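## 3. Materials and Methods

### 3.1 Midsole specimens

Three midsole compounds were tested. The first, Clidura, is a nitrogen-expanded thermoplastic elastomer; the second, Kalholm, is a conventional compression-molded EVA that served as the control. The third was a two-layer build with a Clidura core and a Kalholm rim, labeled CK in the tables. All specimens were cut from finished midsoles in a men's size 9, with the outsole and sockliner removed. Specimens with a visible molding void at the heel were rejected before conditioning.

Stack height was measured at the heel center with a dial gauge and again after each block of loading. Pieces were stored flat between blocks, since earlier trials by Lu showed that specimens left on edge recovered unevenly along the medial side.

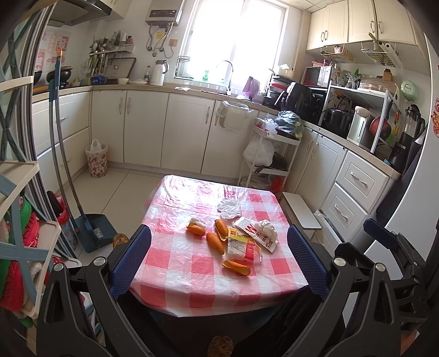
Loading was applied with a Thiele servo-hydraulic frame fitted with a rounded heel stamp. The waveform followed a half-sine with a rest phase at zero load, which gives the foam time to recover between strikes as it would during a run. Each specimen received 2,375 cycles per block. Peak force was held constant within a block, and the frame was recalibrated whenever the stamp was changed.

### 3.2 Energy return

Energy return was taken as the area under the unloading curve divided by the area under the loading curve, averaged over the last 100 cycles of each block. Early cycles were left out of the average because the foam had not yet reached a steady response. Force and displacement were filtered with the same low-pass setting so that no phase shift was added between the two channels – a small shift is enough to distort the loop area in a stiff compound.
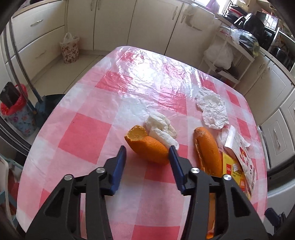 Energy return was examined against block number. The control lost most of its return in the first two blocks and then leveled off. Clidura fell more slowly but did not level off within the test period. The CK build tracked the core material at low peak force and moved toward the control as force rose, which suggests that the rim carries a growing share of the load once the core is well compressed.

**Figure 2.** Hand-held gripper with blue pads holding a half orange peel above a checkered tablecloth in a kitchen.

### 3.3 Wear trial

The bench results were compared with a wear trial that began in June. A total of 102 runners completed the trial, each using one pair on paved routes. Shoes were assigned by block randomization within body-mass bands, and the uppers were identical in color and construction across groups. Step-in comfort and perceived firmness were scored on a visual analog scale after every fifth run.

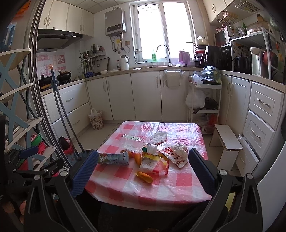 The forms yielded 768 usable comfort scores. Forms with a missing shoe code were dropped. Scores were fitted with a linear mixed model, using compound and distance as fixed effects and runner as a random intercept. Residuals were checked for skew by the procedure given in Kadar, and no transformation was needed.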